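Flirer 卓上把持データ README

Flirer は大学のロボットサークルの学生プロジェクトで集めた、卓上の日用品を扱う操作記録です。
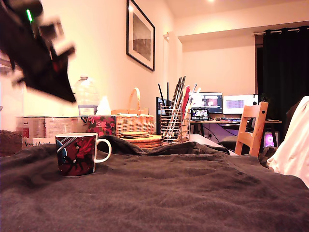
図1 収録風景。灰色の布の上にマグ、奥に籐かごとコルクのコースター。左上はグリッパ。

先に断っておくと、このデータで何かが「解けた」とは考えていません。学内発表ではそう聞こえる言い方をした人もいましたが、README では控えめに書きます。使うかどうかは、下の「既知の問題」を読んでから決めてください。

概要

収録数は2,773エピソードです。課題の種類は21で、内訳は tasks.csv にあります。1エピソードは短いもので数秒、長いものは操作者が途中で迷っている時間を含みます。迷っている部分は切っていません。切るべきだという意見もありましたが、どこからが迷いなのか二人で印を付けたところ、境界がほとんど一致しませんでした。

収録は一般の住居の一室で行いました。背景の片付けや統一はしていません。「多様な環境」と呼べるほどの多様さはなく、部屋が一つ、机が一つです。論文の表に環境数を書くなら1としてください。

担当

収録と遠隔操作：Wing-sze Tu、King-fai Pan
注釈と検査：Sze-wing Liao
変換スクリプト：Zoltán Kocsis
文書とこのファイル：Violeta Alarcón

フォルダ構成

raw/ 変換前の記録。関節角、グリッパ開度、画像列
clean/ 時刻を合わせ、欠落区間を除いたもの
labels/ 課題名、成否、自由記述メモ
splits/ 学習用と評価用の一覧
tools/ 読み込みと再生のスクリプト

raw と clean ではエピソード番号が揃っていません。対応表は splits/map.csv です。番号で直接つなぐと静かに間違った結果が出ます。部内でも一度やりました。

注釈について

成否は映像を見て人が付けました。基準は「対象物が指示の場所にあり、倒れていない」です。単純に見えますが、布の上では迷います。しわに寄りかかって立っているマグを成功とするか失敗とするかで議論になり、最終的に成功に統一しました。今でも納得していない者がいます（この文書の筆者です）。該当分には lean の札を付けたので、外して集計し直せます。

二人目の注釈者が確認したのは、およそ900エピソードです。残りは一人の判断のままで、一致率を全体の品質として引用するのはやめてください。

自由記述メモは広東語、英語、日本語が混ざっています。翻訳は付けていません。

既知の問題

1. 成功例が多すぎます。操作者は慣れるにつれ、成功しやすい置き方を無意識に選ぶようになりました。後半の成功率が上がったのを腕の上達と読むのは早計です。
2. グリッパの動きが速い区間では画像がぶれます。ぶれた画像を除いた版は作っていません。除くと、いちばん見たい接近動作が減ります。
3. 布の形は毎回違い、初期状態の記録は画像だけです。同じ条件の再現はできません。
4. 8月に収録した分は、時刻合わせのずれが他より大きいです。clean では補正済みですが、補正値は推定です。
5. 評価用の分割は同じ部屋、同じ机から取りました。汎化の証拠にはなりません。「未知の物体」とある分割も、見た目の似た物が学習側に入っています。

基準モデル

比較用に Sivance という小さな模倣学習モデルを付けています。前の代の部員が書いたもので、設定は tools/sivance.yaml です。学習側の数字は良く、机の上の配置を少し変えると崩れます。数字を表にして載せる案は見送りました。乱数の種を変えて回したのが2回だけで、そこから平均を出しても意味がないためです。

もう一つの Bhutto は前処理の異なる派生版です。Sivance より良いと言う部員もいますが、差が種のばらつきを超えているかは確かめていません。確かめた方は結果をください。悪い結果でも載せます。

使い方

tools/load.py にフォルダの場所を渡すと、エピソード単位で読み込みます。再生は tools/replay.py です。実機での再生はお勧めしません。机の高さがこちらと違えば、グリッパが天板に当たります。試す場合は速度を落とし、非常停止に手を掛けておいてください。

向いている用途は、読み込み処理の確認、授業の演習、失敗分析の練習です。家庭用ロボットの性能主張の根拠には向きません。

画像の扱い

背景に生活用品や画面が写り込む場合があります。個人を特定できる内容に気付いたら、エピソード番号を添えて連絡してください。該当分を次の版で外します。

更新と連絡

不具合は部の共有リポジトリの課題欄へお願いします。返事は遅く、試験期間中はさらに遅くなります。次の版では注釈の二重確認を増やす予定ですが、人手の当てはまだありません。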